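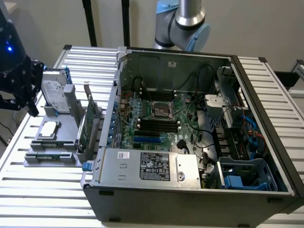
Re: [small-florists] Hospital deliveries and flat fee zones

From: Pieter Willems
To: small-florists list

Quoting the parts I can speak to and leaving the rest for people who do more event work than we do.

> We are a two-person shop and we have been charging one flat delivery
> fee since we opened. It covers everything inside the county line.
> Gas and driver hours are eating it. I would like to go to zones but
> I am afraid of what happens to our regular sympathy customers, who
> order by phone and expect the price to be what it was last time.
>
> Also, the hospital here has changed its rules. Flowers go to a desk
> on the ground floor and a staff member takes them up when they can.
> Twice this month a patient had gone home before the arrangement got
> to the room. Who eats that? Us? The sender?

On zones first. We went to three zones in September, two years ago. I used the mileage from the shop door and drew the lines along roads that people here know by name, so the person on the phone can tell which zone an address is in without opening a map. Our inner zone is anything this side of the river. The second zone goes out to the Milum turnoff. Everything past that is the third zone, and we don't take same-day orders for it after 11 a.m.

Before I changed anything I went back through the delivery slips for one ordinary stretch, with no holiday in it. I had 206 slips. Of those, 92 were inside what became the inner zone, and those were paying for the long drives. That was enough to convince my wife, who had been against it. I'd suggest you do the same with your own slips before you decide on prices. You may find that most of your cost is in a handful of addresses. Ours was mainly one nursing home and one cemetery, both in the third zone and both ordered by the same few families.

What we did about the regulars: I kept their old fee until the end of the year. It's written on their card in the order box. When they called, whoever answered told them what the fee would be in January. We lost one account that I know of, an office that had a standing lobby order, and they had been slow to pay anyway.

I would not hide the increase in the price of the arrangement. We tried that for a while before zones and it caused trouble at the counter. A customer who walks in and carries out a vase is paying for somebody else's delivery, and some of them compare with the website and ask about it.

> Does anyone put the delivery fee on the website before checkout or
> only at the end?

Before. We put the zone list on the delivery page and again beside the zip code box. Our site is on Brukisia, which lets you set a fee per zip code but doesn't let you split a zip code. We have one zip that falls on both sides of the river. I set it to the higher fee and we refund the difference by hand when the address is on the near side. It's a nuisance but there aren't many of them. If anyone on the list has found a way to split a zip in Brukisia, please post it. Their support answered me with a link to the page I had already read.

> Who eats that? Us? The sender?

This is how we handle it. The order taker asks three things for any hospital order: the patient's full name as the hospital would have it, the expected discharge day if the sender knows it, and a home address or a phone number for someone in the family. If the sender can't give us the last one we still take the order, but we read them the policy and write "read" on the slip.

The driver calls the desk before loading. If the patient has already gone home, the arrangement hasn't left the shop and we call the sender and reroute it. No charge if the home address is in the same zone or closer. If the call says the patient is there and we deliver to the desk, we consider it delivered. We get a signature or the first name of the person who took it, plus the time. What happens between the desk and the room is the hospital's business.

That said, I do make exceptions. If the sender calls the same day and is upset, and the flowers are still at the desk, we'll go back for them and take them on to the house. I charge a second delivery at the inner zone rate wherever it's going. Most people are fine with it. For a new baby or a long-time customer I usually don't charge at all.

Our hospital doesn't accept anything for intensive care, and the maternity floor won't take lilies or latex balloons. Get your hospital's list in writing. Ours was read to me over the phone by two different people and the two versions didn't agree. Shukla, the gift shop manager there, finally gave me a printed sheet, and I taped a copy by the phone and put another in the van.

Design matters here too. Rooms have very little flat surface. We stopped sending the tall glass cylinder to hospitals and use a low, heavy container with a narrow footprint. Keep it to one layer of foam or a short vase with a taped grid, nothing that drips when somebody moves it to make room for a meal tray. I leave out stock and hyacinth, and anything else with a strong scent. Alstroemeria, spray roses, mums and a bit of ruscus will hold up well if the arrangement sits at the desk for an afternoon. Don't use hydrangea unless you're sure it will be watered.

Write the patient's name on the outside of the sleeve in marker as well as on the card. Small envelopes fall off. We put the shop's number under the name and the desk has called it more than once.

> I have been thinking of joining the delivery pool that Skivitz runs
> with the other shops. Is anyone in one?

We were in a pool for roughly a year, not Skivitz but set up much the same way. It saved money on the third zone and cost us some goodwill in the first. The drivers were fine. The trouble was that a pool run leaves when it leaves, and funeral work can't wait for it. If the visitation starts at 4 we want the pieces set by 2. In the end we used the pool for birthdays and thank-you orders, did all our own funerals, and dropped out when the minimum number of stops per week went up. If you join, ask about the minimum, and ask who pays when a vase breaks. Ask if they carry water in the van too. Ours did not.

On funerals generally, I'd keep the fee for the funeral homes flat even if you go to zones for everyone else. There are only a few of them, you know exactly where they are, and you'll often have more than one piece going to the same service. We charge one delivery per sender, but the far funeral home gets a fixed amount and I don't adjust it. The directors like being able to tell families a number.

You also asked about minimum order for delivery. Ours is the same in all three zones. I looked at making it higher for the third zone and decided the fee plus the 11 o'clock cutoff was enough. If you have a lot of far customers ordering a single wrapped bunch, you may want to do it differently.

I can send the wording of our hospital policy and the zone sheet to anyone who wants them. Email me off list, the attachments get stripped here. I'm at the wholesaler Wednesday morning and won't answer until the afternoon.

Pieter Willems

> One more thing, unrelated. Is anyone else getting short bunches of
> leatherleaf? I counted the last box and wasn't happy.

Yes, the last two boxes. I called and they gave me a credit without arguing.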